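Speaker notes – "Do you need the bigger machine?"
Ronaldo Soriano, Tuesday session, shop owners' track

Slide 1. Title only. Say who I am: 17 years running panel shops, now I help owners read quotes before they sign them. I sell no machines. Get that in early, they'll wonder.

Slide 2. The brochure number
Ask for hands: who has bought a panel saw or a CNC on cycle time? Wait for it. Most hands go up.
Cycle time in a brochure is one part, one material, a fresh tool and the maker's best operator. I'd like to see the same figure for a Tuesday at 3 p.m. with two people out sick. I have asked. I'm still waiting.

Slide 3. The Enriquez shop
They gave me permission to use their figures. Kitchen and closet parts, mostly melamine. They were quoted a Brollard nesting cell with automatic loading and labeling. The sales sheet said 196 sheets a shift.
Before signing, we timed the old router for 5 days with a clipboard. Spindle was cutting for less than half the shift. The rest was people looking for the right sheet, waiting on a file, or sorting parts on the floor.
Pause here. Let them do the math for their own place.
A faster spindle shaves the part of the day that was already going fine.

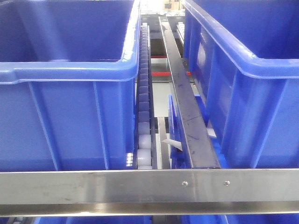 Slide 4. What they did
Put off the Brollard. Fixed the file handoff from the office first, then moved the sheet rack next to the infeed. Total cost was less than one year of the service contract they'd been quoted. Output went up by nearly a third. Don't oversell this – they also had a good spring, and I can't pull the two apart.

Slide 5. "Modular" and "future-ready"
Folex and Nindier both say you can add modules later. Maybe so. Questions to get answered in writing:
What does the module cost today, and how long is that price good?
Is the base frame already drilled and wired for it?
How many days is the machine down for the install?
Can I call a shop that added one after the sale?
That last one goes quiet on the phone more often than you'd think.

Slide 6. When to buy
Be fair. If the machine really is the choke point and stays the choke point for 7 weeks of timing, buy it. Some shops should. Skip the story about the edgebander if we're running long.

Slide 7. Questions
Someone will ask about leasing. Short answer: it changes the payment, the idle hours stay the same. Clipboard sheets are on the table by the door, take two.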